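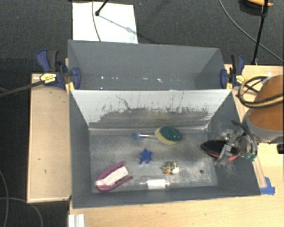

Slide 6: Bin setup

Same cell for both grippers. Two gray bins, one behind the other, held with a bar clamp on each side. Items go in the front bin. Mention the scuffing on the far wall and floor of the bin: the depth camera reads worn patches differently from clean surfaces, and the Stikby planner was tuned on clean bins.

Point out the clear container lying on its side. Hardest item in the set for depth. The sponge wand has a clear handle too, so grasps tend to go to the head.

Slide 7: Grippers

Erkthorpe: slim metal fingers, good against a wall, slow to close. De Luca: wider pads, faster, needs clearance on both sides. Same arm, same controller, same 4 grasp candidates per pick.

Slide 8: Numbers

2,140 attempts total, split evenly. 512 of them on transparent items. Retry limit was 3, then the item was marked as a miss. Do not compare cycle times with the Grulville runs, which used older firmware.

Slide 9: Cable routing

The loop on the arm costs us wrist rotation. Joint 6 limits were tightened for both grippers. If asked: no, we have not tested an internal harness.

Pause for questions before slide 10. Skip the backup video if past 2:30.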